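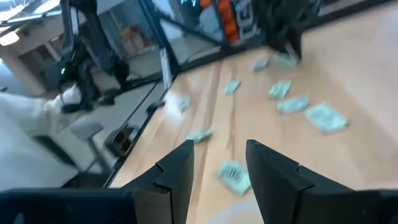 Printed papers on the wooden table

Clearing small loose papers from a shared table

Our organisation has the use of a long wooden table at the Flilwood centre. By Thursday evening it is usually covered with small pieces of printed paper, many of them crumpled. The booking conditions require the surface to be clear within 5 minutes of closing. Could members please advise on an orderly method, and on whether the pieces should be flattened before they are put away? 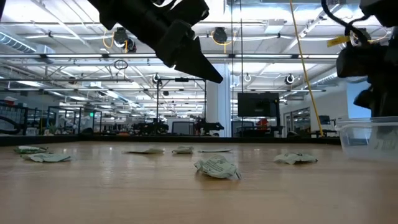 Crumpled pieces, with a clear plastic container at the right

A damp cloth has been tried and is not recommended, as paper adheres to it. Sweeping everything to one edge was also unsatisfactory - a good deal ended up on the floor.

Tihomir Gashi

Posted by Vidmar

It is suggested that the container be brought to the table before any paper is picked up. Place it at one end and work towards it from the other, lifting each piece by a raised fold. Thin strips lying flat are the difficult ones. Slide these to the table edge with a fingertip and take them from underneath.

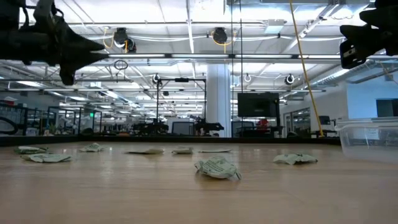
Papers spread over the tabletop, container empty

Flattening is not required if the paper is going to recycling. If any of it must be kept, it should be separated first and pressed under a heavy book overnight. We followed this procedure at the Bivine hall, where the lid of the container was removed at the start of the evening and not replaced until everyone had left. A transparent container is preferable in my view, as anything put in by mistake can be noticed from outside.

Posted by Flilwood Regular

Just use a bin.

Posted by Vivance Member

I agree with the first reply, with one addition. Please check the table for small articles that are not paper before wiping it down. These should be set aside and handed in at the front counter.
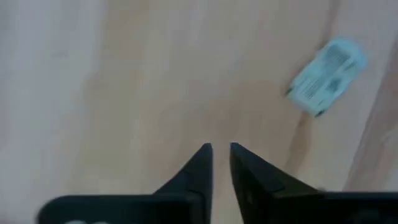 Small light-blue item on the wood

At our centre, such items are held until the end of the month and recorded in the lost property book by colour and approximate size. The table may then be wiped along the grain with a dry cloth.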